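Notes on the Stenderell rights issue

3 Oct 2018

I have held Stenderell since July of last year and the rights issue letter came through the broker this week. Several readers asked how I work out whether to take up the shares, so I am putting my arithmetic in one place.

The terms are 2 new shares for every 4 held. I own 867 shares, and 867 does not divide by 4. The entitlement comes to 433.5, and the circular says fractions are rounded down, so I can subscribe for 433. The half share is pooled with everyone else's fractions and sold in the market, with the proceeds kept by the company. On a holding this size it is not worth a letter.

The next step is the theoretical ex-rights price. Take the value of the old shares at the last price before they go ex, add the cash paid for the new ones, and divide by the total number of shares. If the market price after the ex date sits below that figure, the market has marked the company down for some reason other than the extra shares. If it sits above, the opposite. The mistake I see most often is people comparing the subscription price with the old price and calling the difference a discount. Most of that gap comes out of the shares they already own.
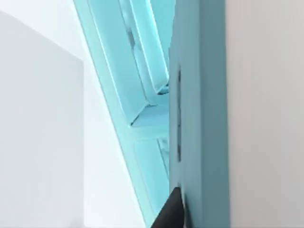 The nil-paid rights trade separately until shortly before the offer closes. Their value should track the ex-rights price minus the subscription price, and in a liquid stock it does. Stenderell is not liquid. I have seen wide spreads on smaller issues – the Monska one was bad – and a holder who wants to sell should use a limit order.

Telma Ibarra asked in the comments on my last post about selling enough rights to pay for the rest. It works, and it keeps the cash outlay at zero apart from dealing costs. It also leaves you with a smaller percentage of the company. Whether that matters depends on why you own it.

As for use of proceeds, the circular says the money will pay down the loan taken out for the Wotport purchase. Interest cover looked thin in the interim accounts, so I have no quarrel with that. I would have preferred a lower dividend two years ago.

I will take up my 433 in full. My broker's cutoff is earlier than the date printed in the circular, so check yours.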